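Hand-held gripper: pre-use inspection, Drongate site
Form 131. Wednesday check, 8:15 a.m.

1. Base plate free of cracks. PASS
2. Screws on base plate present and tight. PASS
Comment: top centre screw took a quarter turn. Recheck next week.
3. Fingers seated, no splits at the cutouts. PASS
4. Fingers close evenly on fabric. See comment below.
5. ID sticker attached. PASS

Comment on item 4: Fabric tests are done on a soft, flat surface with one item in the grip at a time. Close slowly and keep your free hand clear of the finger tips.

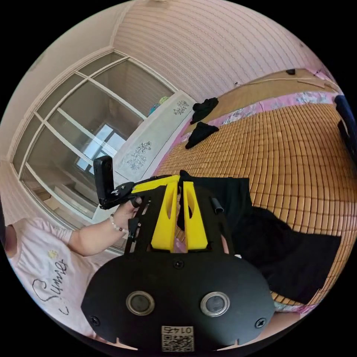

Item 4, dark cloth held between the yellow finger tips.

6. Wrists and hands clear of moving parts. ACTION
Comment: beaded bracelet worn during the fabric test. The Okindale rule is no bracelets, watches or rings when handling the gripper. Take it off before the next session.
7. Sleeves short or rolled above the forearm. PASS
8. Grip cycles since last service under 4000. PASS
Comment: log shows 751.
9. Storage case labelled and dry. NOT CHECKED
Comment: case still at Brullcombe.

Items marked ACTION must be closed before the tool is used again.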